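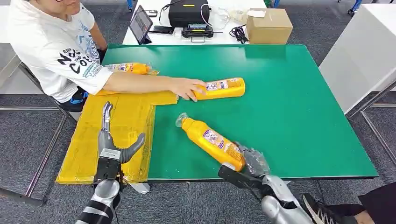
Packing yellow squeeze bottles: lay them down or stand them up?

Asked 4/28/24 in Packing and Shipping
2 answers

Hi all! I've got a packing question and I feel a bit silly asking, but I've been going back and forth on it all weekend.

I help a friend pack orders and we do a lot of squeeze bottles, the yellow plastic ones with the purple and white label. We work on a big green-topped table with a yellow covering on part of it. I've gotten into the habit of laying the bottles down on their sides with the labels up before they go into the box, mostly so I can check the labels as I go. My friend wants them standing. She says bottles on their sides leak in the mail and she's had one bad experience with a Haldane mailer that came back soggy at one corner (that was in September and I still hear about it).

What I like about laying them down: they don't tip over like dominoes when I bump the table, and I can spot a crooked label right away. What I don't like: the labels rub on each other once I've got a bunch in a heap, and I can never keep the caps pointing the same way.

So, 3 things I'd love help with:

Does it matter for leaks which way they lie while they're on the table, or only in the box?
How do you stop the labels from scuffing?
Is it worth making a separate spot on the table for the ones I've already checked?

We use the medium Gustov cartons, if that helps anybody. Thanks so much!!

Efraín Ticona
Posted in reply

Your friend is half right. On the table it makes no difference at all if the caps are closed, I'd lay them down too. In the box I stand them up whenever the carton is tall enough, and if it isn't, I put a strip of tape over each cap and a plastic bag around each pair. Cheap bags are fine. I bought a pack of 2000 and I'm still working through it years later (my kids think we're a bag family now).

Before you tape anything, give each cap one more twist by hand, even if it looks shut. Then turn one bottle upside down over a paper towel and give it a gentle squeeze. If that one weeps, check the whole batch.

Scuffing comes from sliding. Pick them up, don't push them across the table, and keep the pile small while you're checking. Once they start leaning on each other you end up dragging one label across the next every time you reach in. I also wipe my table down first, because a bit of grit will scratch a label faster than another bottle will.

And yes to the separate spot! Use your yellow area for the checked ones and the green for the rest. That way you can walk off and answer the phone and still know where you were. I'd put the caps all facing one way on the checked side too, it makes boxing them so much quicker.

One more thing, the medium Gustov is pretty wide for squeeze bottles. Try the Jillmont one if you can get it, you'll use a lot less paper filling the gaps.

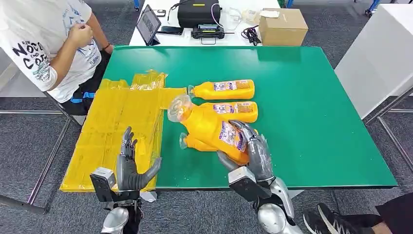 Donnie Semple disagrees about the Jillmont boxes. They're narrower, sure, but the bottom flaps pop open on me if I don't tape them twice. I'd stay with what you have and roll up some packing paper for the sides.

Agree on bagging them. Standing up is best, leaks are a cap problem mostly. I don't bother with a checked side, I just go straight in the box.

Also weigh it before you seal it. Ask me how I know lol

2 people found this helpful

Comment from the asker: Thank you both! Going to try the yellow side for checked ones and bag them in pairs. Does the tape over the cap leave a sticky mark? We've only got the Branodport kind and it's pretty strong stuff.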